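Girkard is a bakery counter operation in Flalldale that introduced robotic handling in April, using arms supplied by Gunawan and control software from Clurus. It has 2 arms, each working at a table with baskets, trays and a warming appliance within reach, and serves almost 4000 orders a month.

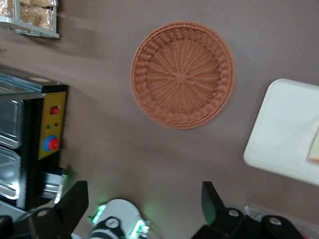 Effects on staff

Counter employees no longer move most baked goods by hand between rack, warmer and basket. Their shifts now center on loading the racks, checking orders and clearing stopped arms – a task that requires a short course. No positions were cut, but the early shift was reduced by 200 hours a year. Staff have asked for a higher pay grade to reflect the added duties.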